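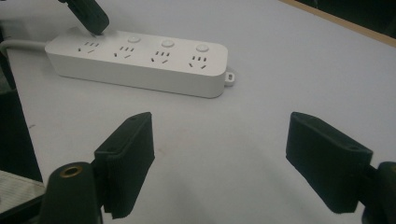
7 Jun 2023

Desk day at last! I have been promising myself this since we moved to Mombridge, and this morning I finally pulled everything off the table, wiped it down twice and started again from nothing. Well, from one thing. The new power strip went down first and everything else has to fit in with it, which is the reverse of how I've always done it (buy desk, pile up stuff, crawl about underneath looking for a spare socket, swear).

I do love this strip. Four sockets in a row, and three of them have their own little round button, so I can turn off the lamp without killing the whole lot. The socket at the left end, nearest the cord, has no button, so that one is for the router. Perfect! The router is the one thing I never want to switch off by accident with my elbow. It takes the two-pin plugs and the three-pin ones as well, so Maximiliano's old radio can come out of its box after all these years. And there's a tab at the end for hanging it up, with a proper slot in it. I can't decide whether to hang it off the back of the desk or leave it lying where I can reach it. Reaching wins for now, but I may change my mind by the weekend.

Maximiliano Sepúlveda himself rang at lunch and I talked at him about buttons for a good 9 minutes. He was very patient. He says his flat in Umska has one socket per room and he runs the kettle and the toaster in turns, like a rota. I told him to come and stay in September and make toast and tea at the same time, as much as he likes.

After lunch I sorted the cable box. 72 cables! I counted them all out on the rug because I wanted to know, and I was delighted and a bit ashamed. Four of them belong to a camera I sold in Massawe. Kept the good ones, tied each with a bit of green wool, and put the rest by the door for the recycling place.

Still to do: find the lamp bulb, label the plugs (masking tape will do), measure for a shelf. The window was open all afternoon and next door's blackbird sang right through — lovely company. I can't wait to sit down and work there tomorrow.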